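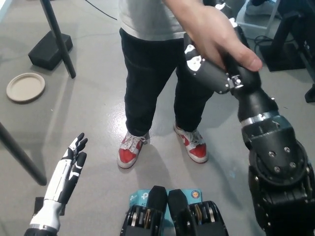 Re: [zedgate-users] Right hand drifting after finger service

From: Sunee Mahawong
To: zedgate-users
Date: 3rd April

Hi all,

Replying to the question from the Gevov site, quoted here with the signature trimmed:

> We have one Zedgate upper body on a fixed base. After we changed the
> tendons in the right hand it no longer closes evenly. The index and
> middle fingers come in first and the other two lag. The left hand is
> fine. We have re-run the homing routine three times with no change.
> Is there an offset table we should be editing, or is this mechanical?
> Also, how often are other people checking the wrist ring? Our manual
> says nothing about it.

I would treat it as mechanical until you have ruled that out. We had the same thing at Saengthong in January and spent two days in the offset table before anybody took the covers off. The homing routine only finds the open stop. It will pass quite happily with one tendon longer than the others.

What we do now, in this order:

1. Power down the arm and let it settle on the rest. Leave the controller on so you can still read the encoders.

2. Take the back cover off the hand and check each tendon at the anchor screw. With the fingers open you want a very small amount of slack, the same on all four. Ours had two that were tight and two that you could lift off the pulley with a fingernail.

3. Set the tension, then put a dab of the removable thread lock on each anchor screw. Don't use the permanent kind. You will be back in there.

4. Check the finger hinge pins while the cover is off. If a pin has walked out even slightly the finger binds near the end of its travel and it looks just like a slack tendon.

5. Refit the cover, power up, home the hand, then run 40 slow open and close cycles with nothing in it.

6. Do the grip check by hand. One person stands in front and takes the robot's hand as if shaking it, thumb along the upper side, and the other person steps the grip up from the lowest setting. You can feel a lagging finger long before it shows on the plot. Keep the second person on the stop button the whole time, and keep the grip limit at 700 or under on the Plavix controller. That is the raw value on the tuning page, so don't read it as newtons.

If it is still uneven after all that, then look at the offsets. Save a copy of the table first. We didn't, and had to type it back in from a printout.

On the wrist ring, we check it every 3000 cycles and any time the hand has been off. Mark the ring and the housing with a paint pen so you can tell at a glance if it has turned. The fasteners on the forearm get looked at on the same visit. I've only found one that had backed off, and it was on the elbow end.

One other thing, your message says the left hand is fine, but I'd still write down its tendon slack while you have the tools out. It gives you something to set the right one against.

Which revision of the hand do you have? The older one has a different anchor screw and I may have the wrong driver size in my notes.

Sunee Mahawong
Saengthong workshop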